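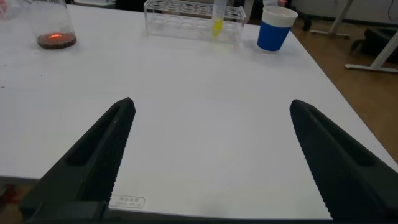
Page last changed in February

The Birkthorpe Method

Severin Rainer wrote procedures for Riedl, and he wrote this one at a white table with a tube of yellow in the rack. Title: Transfer of Colored Liquids, Bench Scale. Scope: one operator. He struck out "operator" and typed "person."

Step 1 was pouring. The red was to go down the inner wall of a graduated cup. Stop at the mark. Do not correct by pouring back.

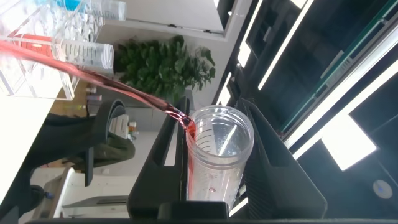 Step 2. Reading

Read the level at eye height. Record it once. Rainer's predecessor, Alasdair Aitken, had recorded everything twice, and in 300 pages of his notebooks the second figure was always a little lower. Rainer had checked 38 of the pairs against the Fludness tables. The difference did not follow temperature or the age of the stock. It followed the hour. After 11 at night it doubled.

He put this in a footnote, then moved the footnote to an appendix. 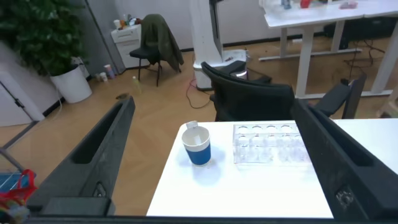

Paper cup and rack, side bench.

Step 3 was waiting. Aitken had given no duration. In the margin he had written "until it agrees."

Rainer had never met Aitken, who left Birkthorpe with one suitcase and a Travico ticket. His procedures stayed in force. Rainer followed the third one as written.
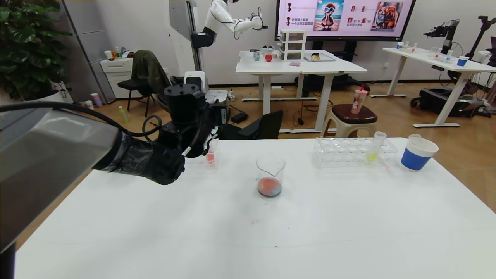

Rainer entered the first reading in pencil. He left the second column open and sat down. In the beaker the orange-red had a darker, bluish layer under it, and the procedure had no term for that. He wrote "lower phase" and initialed it. At 3 he read the level again. It was a little lower. He recorded it.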